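# Huvunero: ordenar la mesa compartida

Por Ilgın Kocabaş
Martes, última revisión de marzo

## Qué es

Huvunero es una guía de orden para mesas que usa más de una persona. Recoge los objetos pequeños que suelen quedarse encima al acabar el día, el sitio al que va cada uno y las dudas que aparecen cuando un objeto no encaja en ningún grupo. Lo escribí para la mesa larga de Ratura y después lo adaptaron en Desjardins, que tiene dos mesas más estrechas y otro mobiliario.

La guía cubre solo el tablero. Cajones, estanterías y suelo están en un documento aparte llamado Skatley, que todavía está incompleto.

## Contenido

- `objetos.csv`: lista de 47 objetos, con nombre, grupo y destino.
- `grupos.md`: los 7 grupos y sus criterios.
- `dudas.md`: casos discutidos, con la decisión tomada.
- `etiquetas/`: plantillas para imprimir, en tamaño pequeño y mediano.

Los nombres de los objetos están en minúsculas y sin artículo. Si un objeto tiene dos nombres corrientes (bote y vaso, por ejemplo), se usa el que aparece en `objetos.csv` y el otro va en la columna `alias`.

## Grupos

1. Gafas y fundas
2. Herramientas de mano
3. Bolígrafos y rotuladores
4. Vajilla
5. Piezas de juego y cubos
6. Envoltorios y restos
7. Sin dueño

El grupo 7 se vacía los viernes. Lo que nadie reclama pasa a la caja de la entrada.

## Cómo se usa

Una pasada normal dura 20 minutos con la mesa llena. El orden recomendado es este:

1. Retirar los envoltorios. Si queda algo dentro, se saca antes de tirarlos.
2. Llevar los platos al fregadero. Los platos limpios que se usan como bandeja se quedan, pero vacíos.
3. Devolver las herramientas al bote alto. Los mangos van hacia arriba.
4. Alinear los cubos al fondo.
5. Guardar las gafas.

Las gafas van al final a propósito. En la primera versión iban al principio y acababan debajo de otras cosas mientras se despejaba el resto — una montura doblada nos convenció de cambiarlo.

## Notas sobre las gafas

Las gafas graduadas se guardan en una funda rígida, abierta del todo antes de acercarlas. Se meten con las patillas plegadas y los cristales sin tocar el borde. Las de montura fina necesitan más cuidado que las de pasta: se doblan por el puente si se aprietan, y una lente puede quedar más baja que la otra al levantarlas.

Las de sol se dejan en la franja del fondo cuando no tienen funda propia. No se meten en una funda ajena aunque quepan. En Desjardins prefieren una bandeja común para todas y lo tienen anotado en su copia.

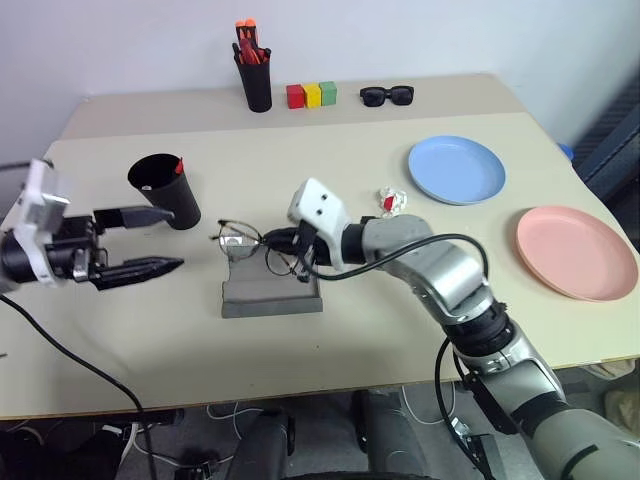 Las fundas vacías cuentan como objeto y tienen su propia fila en `objetos.csv`. Si una funda está abierta y sus gafas no aparecen, se cierra y se deja en el mismo sitio hasta que aparezcan, sin pasarla al grupo 7. Esa regla es de Ratura y no está en la copia de Desjardins.

## Botes

Hay botes altos y botes de boca ancha. Los altos son para herramientas y los anchos para lo que no se sostiene de pie. Varios son negros y de lejos se confunden, así que conviene mirar dentro antes de echar nada. Un bote ancho con algo pequeño en el fondo no se considera vacío.

## Limitaciones

La lista salió de una sola mesa y se nota: hay muchos útiles de mano y casi nada de costura o de pintura. Los destinos suponen que existe una zona de fondo separada del resto del tablero. En una mesa lisa hay que marcarla, con cinta por ejemplo, o elegir un lado.

Tampoco se distingue entre platos por tamaño. El color se anota en la columna `color`, pero no decide el destino de nada — la excepción son los cubos, que en Ratura se guardan por juegos completos.

## Cambios recientes

- Las gafas pasan al último lugar de la pasada.
- Se separan «bote alto» y «bote ancho».
- Se corrige el alias de «funda», que remitía a «estuche de lápices».
- Se elimina el grupo «Varios». Sus objetos están repartidos entre los demás.

## Correcciones

Las propuestas se añaden al final de `dudas.md`, con el nombre del objeto en la primera línea. Las reviso los martes.

Documentos relacionados

Skatley: cajones y estanterías (borrador)
Huvunero, copia de Desjardins
Plantillas de etiquetas para botes
Qué hacer con la caja de la entrada
Lista antigua de Ratura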